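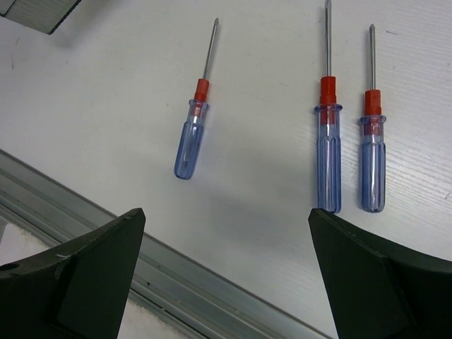 Three screwdrivers, blue handles, red collars.

Home | Stays | Eat & Drink | Past Issues | Subscribe

A night above the ropeworks

Sornmont has never been short of places to sleep, provided you like your pillows flat and your breakfast over by nine. The town had two inns, both with carpets that remembered better decades, and a campground where the showers took tokens sold only at a shop that closed at noon. So when word got out that the old Skudach ropeworks on the river was being turned into a hotel, people who had never paid for a night in their own town began asking what it would cost.

It costs 595 for the tower suite on a summer weekend, and a good deal less for everything else. I took one of the everything elses.

The building is 100 yards long and hardly wider than a bus, as a place for twisting rope needs to be. The architects have left that alone, which means the walk from the front desk to the farthest room is a proper outing. I was given the farthest room. The young man at the desk offered to carry my bag and then looked down the corridor, and I could see him doing the math. We settled on the luggage cart, which has one wheel with opinions of its own and announced us to every guest on the way.

The rooms are lovely, though. Mine had a bed built into the old window bay, so that you wake up with the river more or less in your lap, and a deep tub set behind a half wall where a person of modest habits can still see the view. The floorboards are the originals and they creak in a different key every few feet. By the second evening I knew which ones to step over on the way to the bathroom. The towels are enormous. The hair dryer is chained to the wall, as if Sornmont were known for its hair dryer thieves.

There is no television. There is instead a small shelf of books, chosen by somebody with a strong interest in lighthouses.
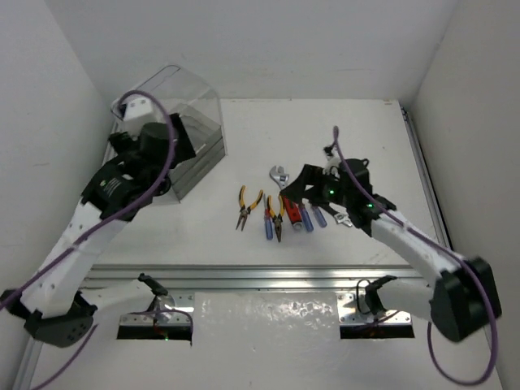
Dinner is downstairs in the Bergmann Room, named after the family who owned the ropeworks and who stare down from the walls in oval frames, none of them looking pleased about the prices. The menu is short. I had the river trout with brown butter and a heap of tiny potatoes, and would have it again tomorrow. My companion had the duck, which arrived under a glass dome full of smoke. When the dome came off we lost sight of each other for a moment and the next table coughed. Under all that, it was very good duck.

Skip the cheese board unless you enjoy being lectured by it. Each piece comes with its own little card, and the cards are longer than the cheese. Order the plum cake.

Breakfast runs until 11, a fact I mention twice to anyone who has stayed at the inns. Until 11. The eggs are cooked to order, the bread is baked up the hill, and the coffee comes in a pot you're allowed to keep. The jam selection includes rhubarb, quince and one labeled only "house," which tasted to me like more rhubarb.

A few practical matters. The hotel sits on the wrong side of the bridge for the train station, and the bridge is narrow, so arrive with less luggage than you think you need. Parking is behind the building and free, up to the moment the lot fills, when it becomes the street and isn't. Rooms 3 and up face the water; the lower numbers look onto the yard, where the laundry van turns up at six in the morning and backs in with its beeper going. You'll want to ask about this when you book. Bookings go through Lunoteck, a website that asked for my birthday, my pillow preference and my "travel mood." I put down "tired" and was offered a massage.

The tower suite was taken when I visited, but the housekeeper let me put my head around the door between guests. It has a round bed. I've thought about the sheets ever since.

The hotel closes for all of January and takes dogs in the yard rooms only, where they can discuss things with the van.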